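The Red Pile
Laundry folding, and why I finally got serious about it
By Dennis Sedgwick
19 Jan 2020

Started with a jumper. My daughter's, maroon, shoved in the back of a wardrobe since April. Pulled it out, crease across the chest like a road map. Ironed it twice. Crease still there. I have been doing my own washing for thirty years and apparently never learned how to put a top away.

So, a feature on folding. Editor laughed. Then asked if I could do the fitted sheet while I was at it. No. Different story, different writer, someone braver.

First stop, Bradley Yeoman, who ran the back-of-house laundry at a ski lodge called Skisitz for most of his working life. Up to 900 pieces through in a busy week, he reckons, and the jumpers were always the worst of it. Towels are easy. Towels have four corners and no opinions. A top has arms.

Bradley's whole method fits on the back of an envelope (it did, I've still got the envelope). Flat first. Properly flat. Sleeves out where you can see them, then hands over the cloth from the middle to the edges. Don't yank the hem. Fold nothing until you've done that. He was quite stern about it.

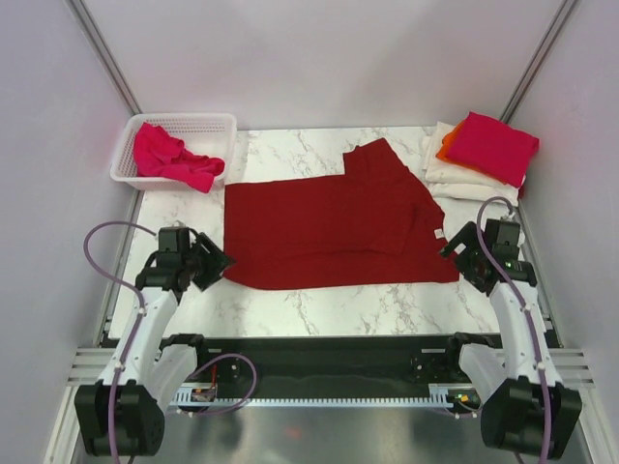

Sleeves are where it goes wrong for most of us. You lay the body down, you're in a rush, you start folding and there's an arm still pointing off somewhere. Same with the dark red top on the marble-patterned table: a lot of creasing to smooth out of it yet, and what looks like a sleeve heading for the back wall. Bradley would have you stop there. Bring the sleeve out sideways, run your palm down it, then fold it in across the back so the cuff lands near the opposite hip. Other side the same. Bottom third up, top down over it. Done, about the size of a magazine if you're lucky.

I did ten in a row at his kitchen bench. The first looked like a dropped pie. Number six was alright. Number seven, worse again, I was talking.

A word on surfaces. Beds are hopeless, too soft, everything sinks and you end up with a bulge in the middle. Carpet's better but your knees won't thank you. What you want is hard, smooth and about hip height. Bradley uses the bench. I've moved to the dining table, and the mail now lives on a chair. My wife has views on the chair.

And colour. I'd always sorted by person, mine, hers, the kid's. Bradley sorts by weight. Heavy knits and fleecy stuff at the bottom of the pile, tees on top, otherwise the thick ones squash the thin ones and you get that hard line I was moaning about earlier. He also likes the fold facing front, so you can pull one out without bringing teh whole tower down.

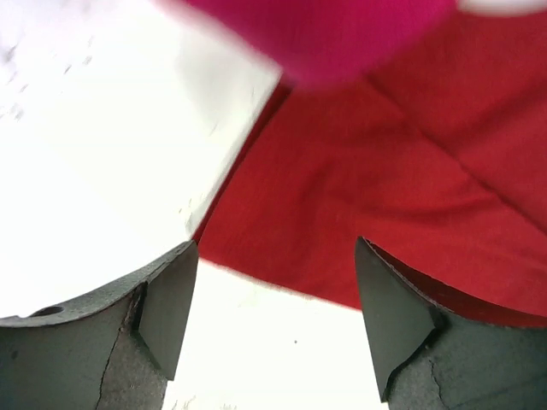 Should a hoodie be hung or folded?
Folded, if it's a heavy one. The weight drags on a hanger and you end up with little peaks at the shoulders. Fold the hood down flat onto the back before you do the sleeves.

That came up more than anything else when I asked around, by the way. Hoodies. The lady at Oltholm Drycleaners, down by the station, keeps a stack of them behind the counter and won't hang a single one. She charged me $50 for two coats and a lecture on wire hangers. Fair lecture.

I also rang Chaturvedi, the tailoring place upstairs from the bakery, to ask about seams. Their advice: let the garment show you. Most tops want to fold a bit inside the shoulder seam, so follow that line down and both sides will match. Tried it. They do match, more or less. And wash fleecy things inside out, which slows the pilling but won't undo what's already there. For that you need a fabric comb and a dull evening.

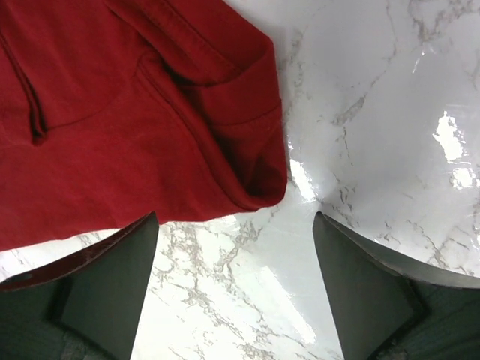

Soft red knit with a bit of pilling, and a fold still to be flattened.

Storage, quickly, because I'm over my word count. Open basket for whatever hasn't been folded yet. Shelf for what has. Never the two together, or the unfolded stuff wins. I bought a set of drawer dividers from Sevoria, took them out of the box, measured the drawer afterwards. Wrong order. They're in the shed holding seed packets.

Drawers, if you've got them, suit the standing-up fold: one extra turn at the end so each top sits on its edge like a file. Good for tees. Thick jumpers flop over. Shelf for those.

The maroon one, for the record, came good with a damp tea towel over it and a warm iron, ten minutes, then flat on the table untill morning. It's on the shelf now, second from the bottom. She's asked for it back.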